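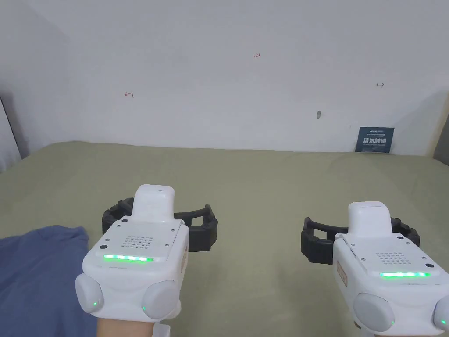 Green tabletop and white wall, with a hand-held gripper at each side.

Dimensional change in cotton cloths under commercial laundering
Speaker notes
2023-09-16 | By Analyn Dalisay

16 shares | 15 comments

Opening. Give the title and move on. The audience is mostly laundry managers and textile buyers, so skip the fiber chemistry. State the problem: a cloth is bought to one size and used at another. The purchase order quotes the size before the first wash.

Define the terms before the first chart. Relaxation shrinkage is the release of tension put into the yarn during weaving and finishing. Most of it happens in the first few washes. Progressive shrinkage is slower and comes from repeated agitation and tumble drying. Suppliers often quote one number and do not say which kind it covers. Tell buyers to ask.

Warp and weft. Warp yarns are held under more tension on the loom, so woven cotton usually shrinks more in length than in width. A square cloth becomes a slight rectangle. This matters for folding machines and for dispensers with a fixed slot. Pause here if anyone is writing.

Measurement. Mark the cloth before the first wash, away from the hems. Hems shrink at a different rate from the body because of the sewing thread and the extra layers. Lay the cloth flat, smooth it by hand without pulling, and leave it in the room until it stops changing. Measure between the marks in both directions. Record wash temperature, load weight and drying method on the same sheet.
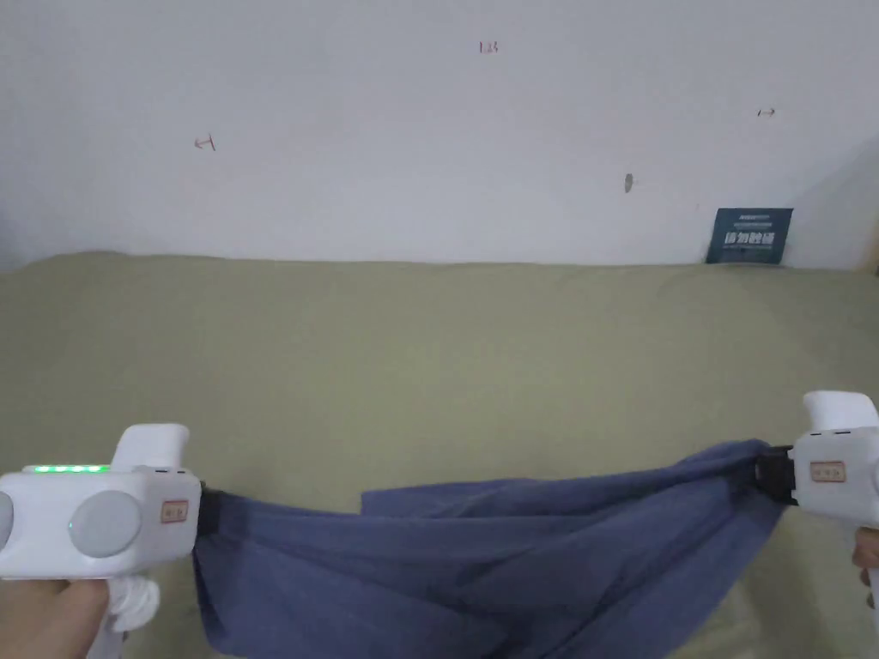

Can a shrunken cloth be stretched back to its original size?
Partly, while it is damp, but most of the gain is lost at the next wash.

Mirkham data. The order was 4000 cloths in two weights. Over 3000 were still in circulation when the July check was made. The rest had been withdrawn for staining, torn hems or loss, and those are excluded from the size figures. Say this clearly. A reader who misses it will assume the whole order was measured.

The heavier weight shrank less in the first wash and more over the following ones. Wilfredo Ignacio, who ran the Mirkham wash floor, attributes the later change to dryer time. The heavier cloths needed a longer cycle and were often left in past the end of it. I think he is right, but there was no moisture log for that period, so present it as a likely cause only.
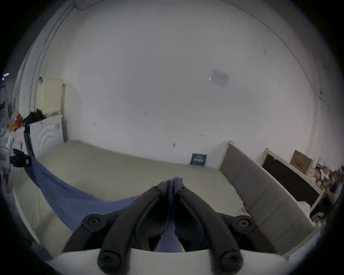 The second site, Skitmont, used a line-dry room for the first half of the trial and a tumble dryer for the second. Length loss was low until the changeover and then rose quickly. Width hardly moved. Show both curves on one chart with the changeover marked. Do not compare the end values with Mirkham directly, as the two sites used different detergents and different load sizes.

Over-drying. Cotton keeps a small amount of moisture at rest. Taking it below that level saves no handling time and adds tumbling. Advise stopping the dryer on a moisture reading where the machine has one. Where it does not, shorten the cycle in small steps and check a hem from the middle of the load.

Buying. Ask for shrinkage in length and width separately, the number of washes, and the drying method. Ask whether the fabric was pre-shrunk before cutting or after. If the supplier cannot answer, wash a sample lot and write the order to the washed size. Allow for the hem when setting the tolerance.

If time is short, drop the Skitmont chart and keep the buying slide. Leave the measurement sheet on screen during discussion. Printed copies are on the table by the door.

Contact: Analyn Dalisay, Pletlow Textile Services | © 2023 Pletlow | Back to top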